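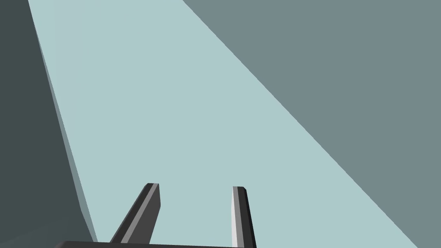 Two gray gripper fingers in a computer rendering.

The whitening tray my dentist wanted to sell me costs $484. I asked what I'd get for that which I wouldn't get from a box of strips at the drugstore, and the answer was "a custom fit." I asked how much whiter a custom fit makes a tooth. That got me a brochure.

I don't think Dr. Prosser is a crook. Nerys Prosser has looked after my teeth for 15 years and talked me out of a crown I didn't need. But her office in Hernby changed hands last June, and ever since, every cleaning has ended with a pitch. First it was the night guard. Then it was a fluoride varnish my plan won't cover for adults. Now it's trays, with a shade card held up to my mouth under a very unkind lamp.

A shade card is a sales tool. Hold the lightest tab next to anyone who drinks coffee and they'll feel bad. My friend Renji Hirano paid for the full treatment at a place in Uvutcombe and loved it for 30 days. His teeth hurt for four of them. By the time I saw him again I couldn't have told you he'd had anything done, and I was looking.

Maybe some people really do need it. Maybe a stained front tooth makes someone cover their mouth when they laugh, and then the money is well spent. Fine. I'd still like the person cleaning my teeth to tell me what's wrong with them before telling me what color they could be. At my last visit the gum check took less time than the brochure.

I'm keeping my appointment in the fall. I've asked the front desk to put a note on my chart: no whitening talk. We'll see if anyone reads it.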